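About Stirlow

Stirlow is a film distribution and subtitling company. It was formed when Plitetti, a print and delivery house, merged with the subtitling firm Prikari. The combined company supplies feature films and documentaries to independent cinemas, film societies and broadcasters.

The catalogue holds 2,524 titles, of which 700 are cleared for theatrical hire. The remainder are licensed for television or non-theatrical screening only. Subtitle files are prepared in 16 languages and checked against the final picture edit before release. 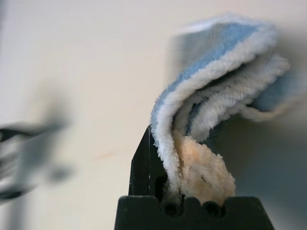
Can a film society hire a single title without a subscription?
Any society may book one title at a time. The fee is set per screening and depends on the number of seats and whether tickets are sold.

Cinema packages are delivered by download or on a hard drive. Drives must be returned within five working days of the last screening. Keys are issued for the booked dates only – extensions are handled by the bookings desk and need the server's serial number.

Restoration work is carried out under the Suvarna label. Suvarna has released 300 titles to date, mostly drama and crime features from 16 mm and 35 mm elements. Scans are graded against a reference print where one survives.
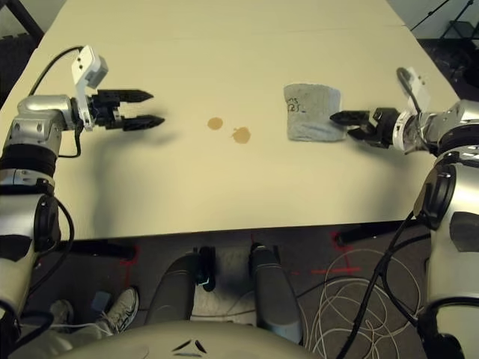

Table with two robot arms and a light grey sponge

Submissions from producers open each May. Send a viewing link, a full credit list and a statement of the rights available.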